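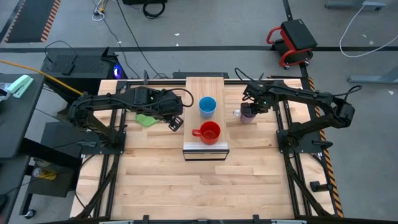

October, bench notes, wood finishing
Poonam Khurana

Third coat of Hekorix hardwax went on the maple offcuts at 2 p.m. Left them flat on the Mallet rack with the window shut. Coat two was still a bit gummy on the end grain, so I sanded that back with 320 and wiped it down before recoating.

Jar B is the old batch. It has skinned over and I strained it through a stocking. Got 200 ml of usable oil out of it, 730 g with the jar. Use it for undersides only.

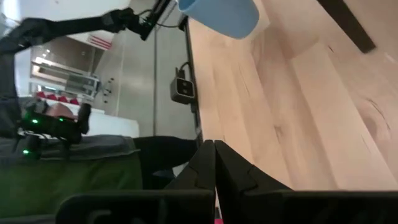 End grain drinks far more oil than face grain, and the offcuts show it after one coat. Orhun wants the next test on longer boards with glue lines. Pale wood with faint knots and long seams like these would suit, as any yellowing from the oil should be easy to spot against it. I'll ask Haltis for a price.

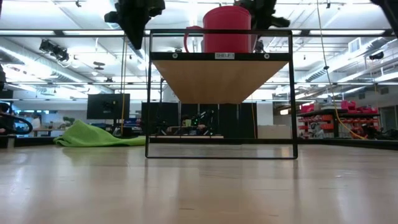
How long between coats? Leave it overnight with the window shut, longer if the end grain still drags under a fingertip.

To do: label the rags bin, order 320 discs, write up the water ring test.

Comments

Sylvain Besnard: Jar B smelled off to me last month. I'd throw it out.

Chiharu Kikuchi: I have 30 discs in my drawer, take those first.

Contact: Biltach workshop office | © Biltach | Back to top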